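23 May 2020

The Plivham student team resumed its sorting project this morning under the supervision of Mr Bernd Voß. Othmane Zaki recorded the arm's settings and began the first block of 20 trials.

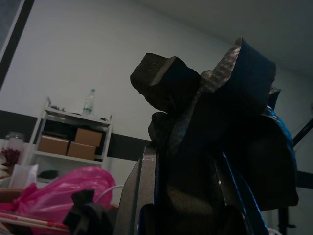

Revised wiring notes were approved before noon — the April version is withdrawn. Taha Benkirane has 86 labelled entries still to review.

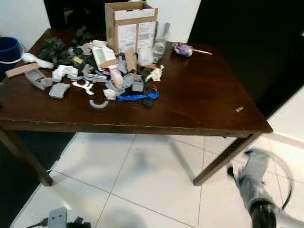
Mr Voß asked that mixed items remain the programme's priority. Moataz Naciri will organise the trial log and submit it to the Reltis judging panel.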